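Wool Jumpers by Post: Your Questions

Page last changed 2/23/07

I sell secondhand knitwear from the back bedroom and I get the same emails over and over, so I've put all my replies in one place. Have a read before you write to me (but do write if you're still stuck, I like getting letters!).
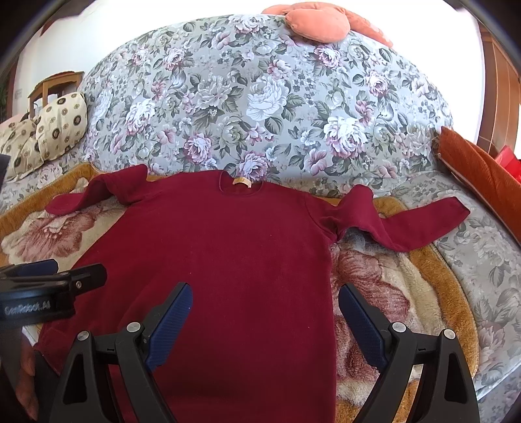 Who are you, then?

Just me, with a lot of shelves and a very good steamer. I started Wasden Knits after clearing out an aunt's wardrobe and finding I couldn't bear to give the good stuff away for pennies. I've posted 967 parcels so far and kept a list of every one in a red notebook.

Where do the jumpers come from?

House clearances, jumble sales, and a big box every so often from the Slaoui warehouse, who sort clothes by weight and let me pick through the knitwear first. I turn down far more than I take. If the elbows have gone or there's moth in it, back it goes.

How do I know my size?

Please don't go by the number on the label! Old sizing is all over the place and half the wool ones have been washed small at some point. Get out a jumper you already like, lay it flat, and measure straight across under the arms. Then do the length from the shoulder by the neck down to the hem, and the sleeve from the shoulder seam to the cuff. Send me those three and I'll tell you what I've got that's close.

If you're between two, go bigger. You can always wear a shirt under it.

Is everything washed before you send it?

Yes, every single thing. Wool goes in cool water with a capful of Flutent, a gentle wash I've used for years (it smells faintly of pears, so if you hate pears tell me and I'll use plain soap flakes). Acrylics go in the machine on a short wash.

Do you freeze things for moths?

I do. Anything with wool in it has a fortnight in the chest freezer, sealed in a bag, then a day out, then another week in. My family has stopped asking where the peas are.

How should I wash it when it gets here?

Less often than you think. Hang it near an open window overnight and most smells go. When it does need a wash, use cool water, squeeze it through and don't rub, then rinse in water of the same temperature. Roll it up in a towel and kneel on it. Dry it flat, away from the radiator, and tug it back to shape while it's damp. Please, please don't hang it on the line by the shoulders, I've had such sad emails about that.

Mine has gone bobbly. Is it faulty?

No, that's pilling, and even very dear jumpers do it under the arms and wherever your bag rubs. A little battery shaver sorts it out in ten minutes. Go lightly and keep the wool flat. It does calm down after the first winter, mostly.

Will the colour run?

Dark reds and navies can, a bit, the first couple of times. Wash them on their own and don't leave them to soak. I had a maroon cardigan turn a whole sinkful pink once and it still looked exactly the same when it dried, so don't panic if the water changes colour.

Can you mend one I already own?

Small holes and loose cuffs, yes, if I can match the yarn. Post it to me with a note pinned near the damage. I can't do zips and I won't do felting, I'm hopeless at it. Mending stops in October every year, when the shop gets too busy, and picks up again after Christmas.

How much is postage?

Two pounds for one jumper, three for two or more. Parcels go out twice a week from Renville post office, second class unless you ask. If you're ordering a really chunky Aran I may have to ask for a bit extra, but I'll email you first.

Can I send it back?

Of course. You've got 14 days, just don't wash it or cut anything off. I'll refund what you paid for the jumper, and you cover the stamps home.

Do you buy from people?

Sometimes. Email me a list with the fibre and the chest measurement across. I've got 214 pieces waiting to be sorted at the moment and there's only so much landing, so it may be a no until spring. I'm always after men's lambswool in large, and anything Fair Isle.

Why isn't the one I wanted on the site any more?

It's sold, sorry! There's only ever one of each. I can put your name in the notebook and shout if something like it comes in.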